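Home Practice Tips for Adult Music Students

Posted February 12, 2024

Most students who enroll in an evening music program end up practicing at home, often in an apartment with thin walls. These tips cover the room, the instrument and the schedule.

Pick one spot and leave it set up. A stand that has to be unfolded every night tends to stay folded. Keep a pencil, a metronome and the current week's music on it.

Soften the room. Bare walls and hard floors make a violin or a voice sound louder and harsher than it is. A rug, heavy curtains or a full bookcase will help. Egg cartons and thin foam squares do very little for sound going through a wall.

Watch the humidity. String instruments and acoustic guitars do best between 40 and 60 percent. In winter, keep a case humidifier inside the case and refill it when the sponge feels dry. In July, keep the case away from windows and never leave it in a parked car. 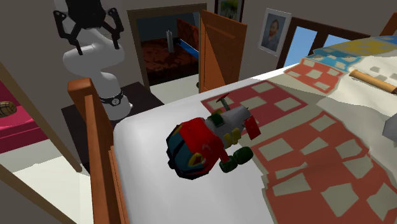

Bedroom with wooden bedpost and partly covered white mattress.

Singers can use a bedroom closet full of clothes for warmups. Leave the door open and face the coats. Lip trills and humming carry less than open vowels, so save those for early mornings.

Wipe down strings and fingerboard with a dry cotton cloth after every session. Old T-shirts work well once the seams are cut off. Wash the cloth separately from the one used on the body, which picks up rosin. Do not use furniture polish or rubbing alcohol on varnish.

Set a timer for 20 minutes and work on one passage. Take a short break, then do a second round on something different. For a jury or audition piece, start at a metronome marking of 70 and go up a few clicks only after three clean passes.

Store sheet music upright in magazine files, sorted by composer. A box holding more than 200 loose sheets is heavy and hard to search. Write the date on each photocopy and recycle duplicates at the end of the term.

Piano students with a digital keyboard should check the bench height too. Forearms should be level with the keys. A folded towel under a keyboard stand cuts down on the thumping that downstairs neighbors hear.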